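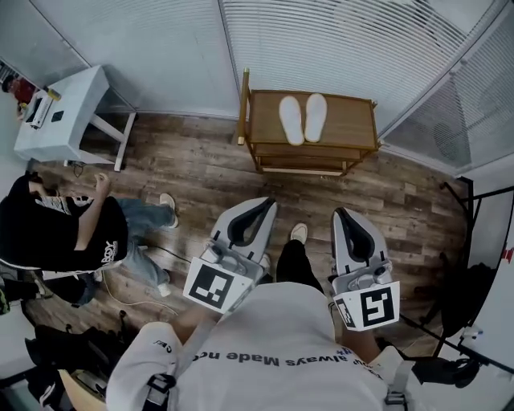
Two white insoles side by side on a little wooden shelf cart

What's Inside Your Shoe? All About Insoles

Take off one of your shoes (go on, I'll wait) and put your hand right inside. Feel along the bottom, all the way to the toes. In lots of shoes you'll find a soft, flat, foot-shaped piece lying there. Give it a gentle tug at the heel end. Does it lift up? If it does, you've found an insole!

I love insoles. I know that's a funny thing to love, but I used to help out in a shoe shop called Kisturen on a Saturday, and I spent a lot of my time down on the floor with other people's shoes. You see a shoe quite differently from down there.

What is an insole?

An insole is the layer your foot rests on inside a shoe. The "in" part of the word tells you where it goes, and the "sole" part is the name for the bottom of a foot or a shoe. The hard bit underneath that touches the ground is called the outsole. Between the two there's often a squashy layer called the midsole. So a trainer is a bit like a sandwich, and your foot is sitting on the top slice of bread.

Some insoles are glued down and won't budge, so please don't pull too hard. Others come out easily, and you can take them out, look at them and put them back again.

Left or right?

Look at the two white insoles in the photo at the top. They're a pair, but a pair of insoles isn't two matching shapes like a pair of dice. One is for the left foot and the other is for the right, the same as your shoes.

If you've got a pair of your own, put them on the floor next to each other and look at the edges. One side curves in where the arch of your foot goes. The arch is the raised part in the middle, on the same side as your big toe. When the insoles are the right way round, with the toe ends pointing away from you, the curvy edges face each other. Swap them over and they look wrong straight away, like two people sitting with their backs turned.

I once put mine back in the wrong shoes and walked all the way to the library like that. It felt as if somebody had folded a sock up under each foot. I didn't work out why until I got home!

What does an insole do?

First of all, it makes your shoe more comfortable. Every time you take a step, your foot pushes down on the ground and the ground pushes back. An insole is softer than the hard outsole, so it squashes a little and spreads that push out. When you jump off a wall, your heels are very glad of it.

It also covers up the lumpy bits. Shoes are made from several pieces joined together, and there can be stitches and edges on the inside. Walking on a row of stitches all day would be horrible.

And then there's sweat. Feet are sweaty things — everyone's are, even very posh people's — and some of that sweat soaks into the insole. So an insole that comes out is handy, as you can air it without having to air the whole shoe.

What are they made of?

All sorts! Foam is very common, the kind that squashes under your thumb and then pops back up. Some insoles are leather, some are cork (the same stuff as a notice board), and some are woolly felt for keeping your toes warm in December. Lots of them have one material on the bottom and a thin layer of cloth on top where your sock goes.

You can't always tell what an insole is made of by looking at it. You have to bend it, press it and turn it over. At the shop we had a drawer full of old ones for children to squeeze, and it kept small brothers and sisters busy for ages while the big ones were having their feet measured.

Why do they go flat?

Let's do a sum. Say you take 2000 steps on your way to school and back. Half of those steps are on your left foot and half are on your right, so that's 1000 squashes for each insole, and we haven't even got to playtime. Do the same journey on all five school days and each insole has been squashed 5000 times.

Foam is good at popping back up, but it can't do it for ever. Little by little it stays flatter, mostly under the heel and under the ball of the foot (the wide bit just behind your toes). Have a look at an old insole and you might see a sort of map of somebody's foot, with dark patches where they pressed the hardest.

Try this: make a foot map

You'll need a pair of shoes with insoles that lift out, a big sheet of paper, a pencil and a crayon.

Ask a grown-up if it's all right to take the insoles out.
Put one insole on the paper and draw round it slowly with the pencil.
Lift it off and look at it closely. Where is it shiny, dark or dented?
Colour in those places on your drawing.
Do the other one next to it.

Now compare your two maps. Mine never match. My right heel is always much darker than my left, and I think that's from the way I stand when I'm waiting for the kettle. If your family will let you, make maps of their insoles too and play a guessing game with them. (Peg on nose is allowed.)

Wash your hands when you've finished!

How to look after them

If your shoes get soaked in a puddle, take the insoles out as soon as you get in. Lay them flat somewhere airy, next to each other so you don't lose one. A shelf is good. The top of a low trolley is good too, and so is a windowsill. Don't put them right on a hot radiator or in front of the fire. Too much heat can make some kinds curl up like old sandwiches, and then they won't lie flat in your shoe again.

For a grubby pair, ask a grown-up to help you wipe them with a damp cloth and a tiny drop of soap. Then leave them until they're dry all the way through. Press one with a bit of kitchen paper to check. If the paper comes away damp, it isn't ready.

When you put them back, slide the toe end in first and push it right down to the front. Then smooth the heel down with your fingers. Feel for wrinkles before you put your foot in. A tiny wrinkle feels like a mountain by lunchtime.

Words to remember

Insole: the layer inside a shoe that your foot rests on.
Midsole: the squashy middle layer.
Outsole: the bottom of the shoe, the part that touches the ground.
Arch: the raised part in the middle of your foot.
Ball of the foot: the wide part just behind your toes.

Now put your shoe back on. Which foot was it?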